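3.2 Data collection with hand-held grippers

Demonstrations for the garment tasks were recorded in homes, using pairs of hand-held grippers in place of a teleoperated arm. Each gripper carries its own wide-angle camera behind the jaws, so that the two fingers and the cloth between them stay in view through most of a fold. The jaw geometry matches that of the Praltell end effector used in Section 5, and the policy therefore sees nearly the same foreground at training time and at deployment. The full set, which we call Listton, holds 2794 demonstrations after filtering. A further 319 were held out by household, so that no bed, table or floor covering in the test split occurs in training.

Operators received a short written protocol. It fixed the starting condition (garment flat, front side up, neckline away from the operator) and the end condition (a rectangle with both sleeves inside the outline), and left the order of folds open. We did not ask for a constant speed. Early trials with a metronome gave cleaner trajectories but stiff ones, and policies trained on them paused at the points where the operators had waited for the beat.

3.3 Segmentation into fold primitives

Each demonstration is cut into primitives at the points where a gripper changes state. A primitive begins when the jaw width falls below a threshold and ends when it rises above it again - the interval between two primitives is labeled as transit. For two-handed folds the intervals of the left and right grippers overlap, and we keep the union. Garment type, sleeve state and fold index are added by hand from the camera stream of whichever gripper has the less occluded view.

Sleeve state turned out to be the hardest label to assign. On thin shirts the sleeve outline is sharp and annotators rarely disagreed. On heavy knits the sleeve and the torso share the same texture, and the edge of a folded sleeve has to be found from a change in the direction of the pattern. Figure 2 gives a view of this kind, with one sleeve of a cable-knit sweater lying diagonally across the body and its cuff over the torso. The second gripper is strongly blurred. Frames like this are kept in the training set, and the blur is not treated as a defect unless it covers the region between the jaws.

Pose estimates come from the Matić tracker, run offline with inertial data from both grippers. Where the tracker lost one device for longer than two seconds the demonstration was discarded. Bedding with little printed pattern accounted for most of these losses, and plain walls for much of the rest. Relative pose between the grippers is computed in the frame of the left device. We found this more stable than a shared world frame, in particular when the operator leaned over the bed and both cameras faced the cloth at short range.
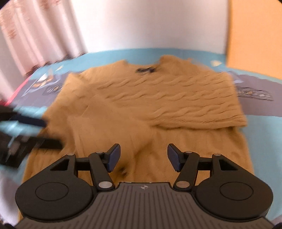 Figure 2. Gripper view during sweater folding

The jaws are open over the knit, and the frame is labeled "sleeve across, one side" with the near gripper in transit. The gap between the two finger pads is the crop passed to the contact head.

3.4 Image preprocessing

Images are used without rectification. Removing the lens distortion reduced the visible area near the borders, where the other gripper usually enters, and lowered the success rate on two-handed folds in the Istwood simulator. Color jitter is applied to the whole image. Random crops are restricted so that both finger pads remain inside the crop, as the network otherwise learns to estimate jaw width from background motion.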